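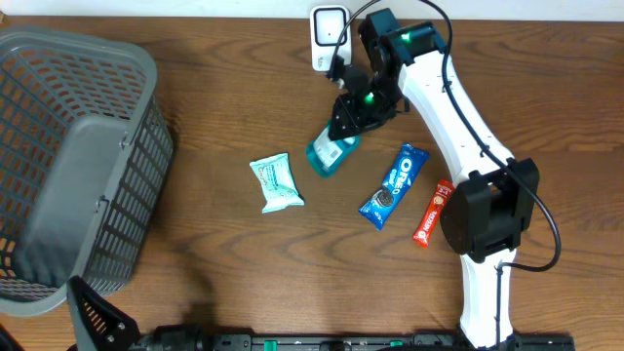
A table that collects snack packets, bottles and plugs needs one container of its own. At our place in Plinstead it's a gray plastic laundry basket with open slots in the sides. It stays on the left end of the table, and whatever has been left lying out goes into it before supper.

Take the food off first. Wrapped cookies and candy bars can share a basket, but check each packet for splits. An open one goes in a tin or in the trash.

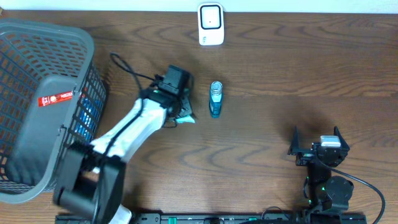
Bottles come next. Tighten the cap, wipe the bottom with a dry cloth and stand the bottle upright in a corner. Soap and cleaners don't go in with food — give them a tray under the sink. I had a bottle leak in January and threw out 4 packets of crackers.

Slotted sides let you see what's inside without digging. They also let small things out. Anything thinner than a pencil will work its way through, so put it in a jar or a zip bag first.
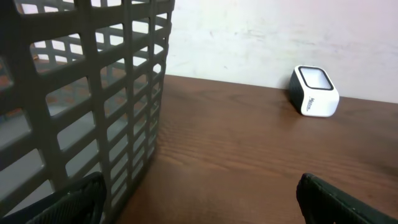

Vilho Kuusisto wrote in to say he lines the bottom of his with a piece of old bath mat, cut an inch short on every side. It keeps candy from dropping through and it lifts out for washing.

I tried that and kept it. A folded dish towel does the same job but bunches up after a week.

Wipe the table once it's clear, going with the grain. Crumbs collect along the wall, so finish there with a dry brush.
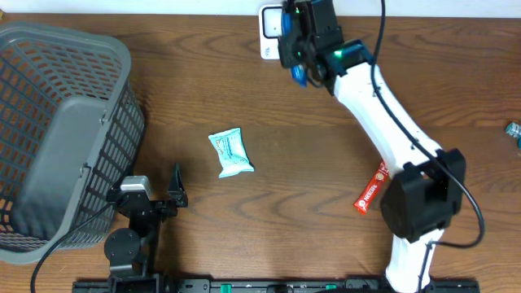
Washing the basket

Every 7 weeks or so is enough. Use warm water, a little dish soap and an old toothbrush for the corners of the slots. Rinse it, shake it hard and leave it upside down overnight.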